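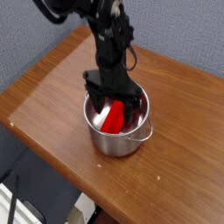

Rantala community kitchen to swap paper towels for washable cloths

The community kitchen at Rantala will stop buying paper towels in May and use washable cloths for wiping down tables and counters, the Fultau Neighborhood Association said this week.

Under the new setup, used cloths will go into stainless steel pails placed in the dining room and by the serving counter. The pails will be emptied into the laundry at the end of each meal. Clean cloths will be kept folded on the shelf beside the coffee urns.

The kitchen serves lunch and an early supper and rents its dining room to outside groups in the evening. According to the association's yearly report, it went through 3,652 rolls of paper towels last year, more than any other supply except napkins. The report lists the cost at $1,949 above what had been budgeted, and the overrun was taken out of money set aside for new chairs.

A trial of the cloths began in the smaller dining room in the winter. The association said the tables there came out as clean as before and that the trash was lighter at closing. The main complaint was about damp cloths left lying on tables and chair backs after the lunch rush. The pails were added partway through the trial, and the complaints dropped off.

The association looked at plastic bins first but chose steel because it can be scalded and does not hold odors. The pails have wire handles, so a full one can be carried down the back steps to the laundry room with one hand.

Cloths will be sorted by color. Red is for dining tables, blue is for the serving counter and yellow is for spills on the floor. Cloths used around raw meat will not be part of the program, and the kitchen will keep a small stock of disposable wipes for that purpose.

Washing will be done on site. The laundry room has 2 machines, both put in when the building was remodeled, and the association expects one hot load after lunch and another after supper. Fabric softener will not be used, as it makes the cloths less absorbent.

Groups that rent the dining room will be asked to follow the same steps. Crumbs should be brushed off the tables before wiping, and cloths should go in a pail before the lights are turned out. Renters may bring their own paper towels if they prefer, but the kitchen will no longer supply them. The rental fee stays the same.

The dining room tables will also be oiled again before the change takes effect. Several have dull patches where spray cleaner was left to dry on the wood. The room will close at 3 p.m. on the days the work is being done, and supper will be served in the smaller room.

The kitchen is accepting donations of plain cotton cloths in any of the three colors. They should be washed and free of loose threads, and can be left at the Plotov Street entrance during lunch hours. Terry cloth towels cannot be used.

A notice with the full list of changes is posted by the coat rack. The 17 groups with standing evening rentals will receive a copy by mail.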